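Cómo comprobar si un robot puede hacer una tarea de la casa (y cuánto creerle)

22 de octubre de 2021
Por Dorian Hoarau

Me preguntan a menudo si ya existe una máquina que ponga la mesa, doble la ropa o vacíe el lavavajillas. Mi respuesta corta es: depende de qué llamamos «poner la mesa». La respuesta larga es este tutorial, que explica el método que uso para evaluar un brazo robótico con tareas domésticas. El español no es mi primera lengua, así que pido paciencia si alguna frase suena rara.

Hace falta un brazo con pinza de dos dedos, una mesa firme, unos cuantos objetos de cocina y una hoja de cálculo. Yo trabajo con un brazo Stondance y el programa de control Prokbridge, pero el método sirve igual para otros equipos.

Paso 1. Escribir la tarea en una frase

La frase tiene que decir cuál es el objeto, de dónde sale y a dónde llega. «Recoger los cubiertos» no es una tarea que se pueda medir. «Sacar una cuchara de la bandeja y dejarla a la derecha del plato, con el cuenco hacia arriba» sí lo es. Si dos personas leen la frase y no se ponen de acuerdo sobre si el intento salió bien, hay que escribirla otra vez.

Conviene decidir también el tiempo máximo. Yo doy 87 segundos por objeto. Una persona tarda dos o tres, ya lo sé, pero con menos tiempo casi todos los sistemas que he probado quedan en cero y entonces no se aprende nada de ellos.

Paso 2. Elegir objetos de dificultad distinta

Para empezar, siempre un cubo de espuma. Se deja apretar, no resbala y perdona un error de varios milímetros. Si el robot falla con el cubo, el problema está en la calibración y no merece la pena seguir ese día.

Después vienen los objetos de verdad. Las cucharas soperas de cerámica son difíciles por tres motivos: la superficie brilla y confunde a la cámara, la forma es curva por todos lados y, cuando están unas encima de otras, al levantar una se mueven las demás. Los palillos tienen otra dificultad. Son finos, se apoyan planos en el fondo y la pinza tiene que bajar casi hasta tocar la bandeja.
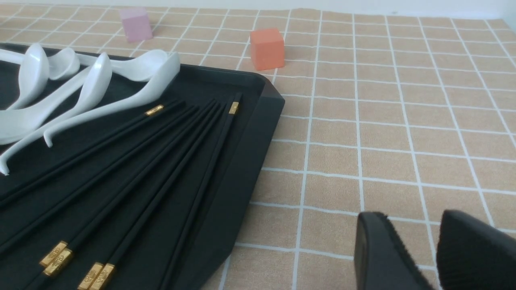
La bandeja misma también cuenta. Un borde elevado obliga a entrar desde arriba, y la muñeca del brazo necesita espacio para girar sin chocar. Muchos vídeos de demostración evitan este detalle y ponen cada objeto solo, separado, en el centro de la mesa. En una cocina real las cosas están juntas y dentro de algo.

Paso 3. Preparar la mesa

Un mantel con cuadrícula ayuda bastante. Permite volver a poner los objetos en un sitio parecido entre un intento y otro, y permite también moverlos de manera controlada, una casilla cada vez. Hay que fijarlo por debajo con cinta, si no se arruga con el primer contacto y ya no vale como referencia.

La luz debe ser la misma durante toda la prueba. Perdí una tarde de junio entera por una ventana: los resultados bajaban mucho después de las cinco y tardé en entender que era el sol sobre la cerámica.

Paso 4. Hacer los intentos

Haga primero 26 intentos por objeto sin cambiar nada en el programa. Anote para cada uno:

- si la pinza llegó a cerrar sobre el objeto
- si lo levantó
- si lo dejó en el lugar correcto y en la posición correcta
- si movió o tiró otra cosa
- si alguien tuvo que intervenir

La última línea es la más importante y la que más se olvida. Un robot que termina la tarea con una persona al lado que le corrige la cuchara no ha terminado la tarea.

Cuando acabe la primera serie, cambie una sola cosa (la posición, el orden, la luz) y repita. Nunca dos a la vez.

Paso 5. Leer los resultados

Mi hoja tiene ahora 938 intentos, de los cuales 379 llegaron al final sin ayuda. No es un número bueno ni malo por sí mismo, porque mezcla los cubos con los palillos. Separado por objeto se entiende mejor: con la espuma casi no hay fallos, con las cucharas sueltas el resultado es aceptable y con las cucharas amontonadas baja mucho. Los palillos son lo peor. Con frecuencia la pinza coge dos en vez de uno, y el programa lo cuenta como éxito si no se le dice otra cosa.

¿Entonces pueden o no pueden?

En el taller, con piezas iguales que llegan siempre al mismo punto, sí pueden, y desde hace años. En el almacén de Hamel, donde hice unas pruebas, el brazo llena cajas toda la jornada y la gente ya no lo mira. En la casa, mi opinión es que todavía no, al menos sin vigilancia. Cada movimiento por separado es posible. Lo que falla es hacer cincuenta seguidos con objetos que cambian de sitio, y recuperarse cuando uno sale mal.

Si quiere comprar uno para su cocina, yo esperaría. Si quiere aprender, una bandeja y unas cucharas son suficientes para varios meses de trabajo.

Artículos relacionados

Calibrar la cámara de muñeca en Prokbridge
Pinza de dos dedos o ventosa: qué elegir
Storkemar: primeras pruebas doblando toallas
Cómo llevar una hoja de intentos sin volverse loco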